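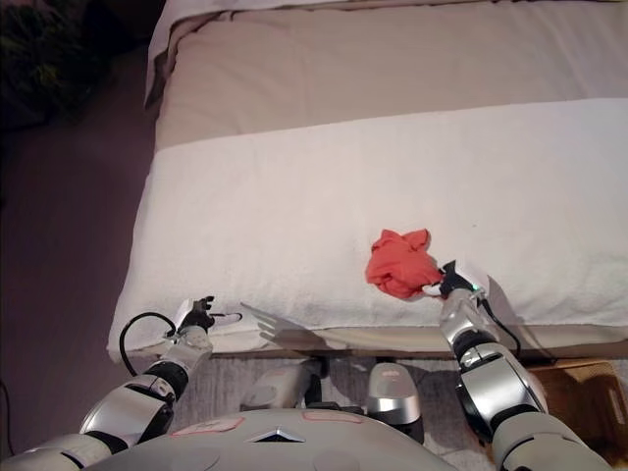 Red cloth on the white blanket, beige bedspread behind.

Prinari Amateur League Forum > Tactics and Fitness > Back three or back four away from home

lowblock_6
Posted 25/04/2024

Looking for input on shape before the return game at Curnex. We played a 4-4-2 there in January and lost by 2 goals, both from the same pattern: their right back goes high, our left midfielder tracks him, and the space inside opens for their number 10. Our left back then has to choose between the 10 and the winger.

I am considering a 3-5-2 so the left center back can step out on the 10 with cover behind him. We have 14 available players, so whatever we start with has to survive three changes.

halfspace_hal
The pattern you describe is a pressing problem before it is a shape problem. If the right back receives facing forward with time, a back three has the same decision to make, with one fewer wide player. Have your left striker start deeper and curve his run so the pass into the right back is slow or goes long.

lowblock_6
We tried that against Mughal. It worked until the striker got tired, then he stopped making the run and the midfield kept jumping as if he had. Both units have to drop together or the gap is worse than before.

Offside_Ray
Disagree with Hal. In a 3-5-2 the wing back meets the right back and the center back takes whoever comes inside. The matchups are fixed and the players know them. A 4-4-2 asks a left back at this level to read two runners, and most of them can't.

halfspace_hal
Fixed matchups until they switch play. Then your far wing back is defending a winger from 30 yards inside, and the back three has to slide the full width of the field. Curnex's field is wide.

keeper_coach_dv
Goal kicks matter too. With three at the back and a keeper who can't hit the wing backs, you will go long every time and be short of bodies under the second ball. Test that in training first. 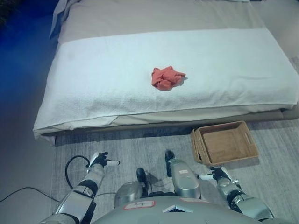
Same cloth on the white towel, pillow at the head of the bed.

tapedankles
What is your recovery time between games? Wing backs do the most high-speed running of anyone in that system. One of ours wore a Zuvis tracker last season and logged 204 high-intensity efforts over 2 games at wing back. He was no use for the third.

lowblock_6
Six days. I have one player who can do it for 90 minutes and one who can do it for 60.

Offside_Ray
Then start the 60 minute player on the right, where they attack less, and replace him at the hour. That still leaves you two changes.

halfspace_hal
Or keep the four and play a narrow midfield three in front of it. 4-3-3 out of possession, nearest central midfielder picks up the 10, left back stays with the winger. No new roles for the defenders.

Offside_Ray
Who takes the right back in that version?

halfspace_hal
The left forward, down to the halfway line. After that you let him cross from deep – your center backs should win those.

keeper_coach_dv
Depends on the center backs. Ours would not.

lowblock_6
Mine are decent in the air. I will run both shapes in training, 4-3-3 first, and use the 3-5-2 if we are level or behind after an hour. Will post the lineup when I have confirmed numbers.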